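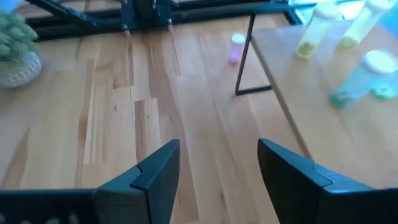 Page last changed: March, by Filippos

Closing-up checklist for the Skernwood unit, with my comments

I wrote the first version of this on the back of a delivery note and it has grown a bit. The items are what you check, the stuff after them is just me talking. Initial each one on the paper copy by the side door, and if something fails, write down what you saw and not just "bad."

FIRE AND EXITS

1. Both exit doors open fully from the inside.
Push them all the way, please, don't just rattle the bar. The side door swells in damp weather and it stuck on me twice last winter. Laimutė planed the bottom edge and it's been good since, but I still lean on it every time out of habit.

2. Exit signs lit, and the battery light on each one is green.
The one over the loading door is hard to read from the floor. Stand by the sink and look up from there.

3. Extinguishers: needle in the green, pin in, tag not expired.
There are 9 of them now, counting the new one by the paint cabinet. Give the dry powder ones a look around the hose for cracks. Stelios found a split one and we swapped it the same afternoon - good catch!

4. Nothing stacked in front of the electrical panel.
I'm looking at all of us here, me included. Flattened boxes count as something.

ELECTRICAL

5. No extension cord plugged into another extension cord.
I know, I know, the outlets on the north wall are too far apart. I've asked Karamanlidis for a quote on two more. Until they come out, use the long orange cord and coil it up when you're done (loose coil, hung on the hook, not wrapped around your elbow till it kinks).

6. Test button on each GFCI outlet, then reset.
Sink, side door, compressor corner. The compressor one has a stiff reset and needs a proper shove with your thumb. If it won't reset at all, tape it over and text me.

7. Space heaters unplugged. Off at the switch is not the same thing.

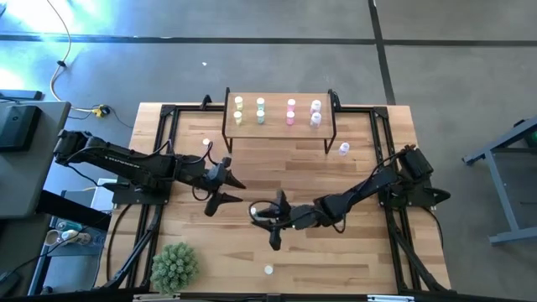 8. Table tops and edges.
Run your palm along the edges of any wood top, slowly, and feel for splinters or lifting joints. Sand what you find with 220 and wipe on a little oil. Rags with oil on them go in the red can with the lid, never in the regular trash, because they can heat up and catch fire all by themselves. I've seen it happen at my uncle's place and it makes an awful smell even before there's a flame.

9. Drinks go on the kitchen counter.
Prodromos thinks I'm too strict about this one. He also spilled a full coffee into a power strip, so I'm leaving it in.

FLOORS AND STORAGE

10. Walkways clear, at least three feet wide.
The yellow tape shows you where. It's peeling near the bathroom and I have a fresh roll, I just haven't gotten down on my knees to do it yet.

11. Shelving anchored to the wall.
Grab an upright and give it a tug. If it moves at all, take the heavy things off the top shelf before you go looking for a screwdriver.

12. Ladder feet have their rubber pads.
The short ladder lost one and is in the Nollham shed waiting for parts. Don't bring it back!

LAST THINGS

13. First aid kit topped up.
We go through bandages and eye wash faster than anything. The refill box lives under the sink.

14. Alarm set, side door locked, lights off.
If the keypad beeps at you, a window is open, and it's nearly always the bathroom one. Senad has the spare key if you lock yourself out. Finished sheets go in the blue folder, newest on top.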